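Where Does Everybody Fill Up? A Look at Water Bottle Habits on Our Campus

Project report, Intro to Community Health

Why I picked this

I carry a water bottle everywhere and I still end up thirsty by mid-afternoon, which seemed like a dumb enough problem to be worth a whole project. My first idea was about energy drinks, but half the class was already doing energy drinks (sorry, everyone), so I switched in February and I'm really glad I did! The question I settled on was pretty simple. If almost everyone I know owns a reusable bottle, why are the vending machines still so busy?

I worked on the survey with Hadiza Ogunleye, who was doing her own report on meal skipping and let me tack my questions onto hers. We handed out paper forms at the Tamuno dining hall and outside the Kurnley library, and kept going until we had 200 filled in. I know an online form would have been faster. We tried one, and the only people who answered were our roommates.

What we asked

I kept it short: do you own a reusable bottle, do you have it on you right now, where did you last fill it, and what stops you from filling it more. The last one was an open box, and I'm so happy I left it open, even though typing up the answers took forever and a couple of them I still can't read.

I also asked people how big their bottle was. Hardly anyone knew. One guy flipped his over to check and dumped water on his shoes. Mine holds 900 ml and I only know that because I measured it in my kitchen for this report.

The thing that came up over and over in the open box was cleaning. People said the bottle smells weird, or they lost the cap, or there's gunk in the screw part of the neck and they stopped trusting it. I hadn't planned for this at all, so I went back and added a section on it. Metal necks with ridges for the cap to screw onto look sturdy, but every groove is one more spot to get a brush into, and a narrow opening means a regular dish sponge won't fit. 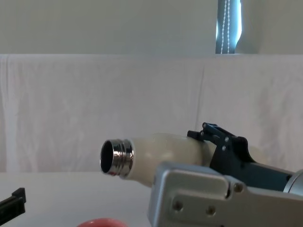 The refill stations

There are three places on main campus where I could find a working bottle filler. The best one is the Flalow station on the ground floor of Merkus Hall, and I will fight for it. It's cold, it's quick, and it doesn't spit at you. The one by the gym is slow enough that people give up and walk off with a half-full bottle (I did too, more than once). The Kurnley library one is tucked behind the stairs past the printers, and a bunch of the people we surveyed right outside the building had no idea it was there.

I sat near the Merkus Hall station for two hours at lunchtime and took notes. Most people came in pairs or little groups. If the first person in a group stopped to fill up, the others usually dug out their bottles too, even ones who had been walking straight past. If the first person kept walking, so did everybody else. I don't have enough data to make a big claim out of that, but it was fun to watch and it matches what I do with my own friends.

What people do at home

This part was harder to study because I wasn't going to follow anyone home! I asked my floor instead. Lots of people don't bother with the bottle once they're back in their room. They use a mug or a plastic cup that lives on the desk, and it gets refilled at the bathroom sink. A few said they drink more that way because the cup is right in front of them all evening, while the bottle stays in the backpack by the door.

I tried the cup thing myself during finals prep. I kept one cup within reach and drank way more water than usual, though I also got up to pee constantly, so my studying probably broke even.
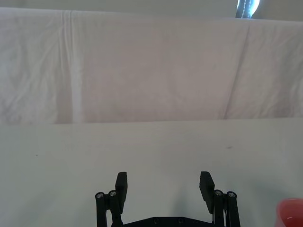
Figure 2. A plain white tabletop, with the rim of a red cup at lower right.

What I'd change

The survey spots were a problem. People going into a dining hall are about to get a drink anyway, so of course they're not thinking about where the next refill is. If I did it over I'd stand by the bus stop or somewhere in the parking lot, where there's no water anywhere. I'd also separate "I don't like the taste" from "I don't like the smell of my bottle," since people clearly mixed those up and I couldn't untangle them later.

For recommendations, I'd start with a sign. A big one, at the bottom of the Kurnley library stairs, pointing at the filler. After that, bottle brushes for sale in the campus store next to the bottles. They sell a whole wall of bottles in there and I couldn't find one brush. Hadiza says they keep them in the back with the mops, so I'm going to go ask.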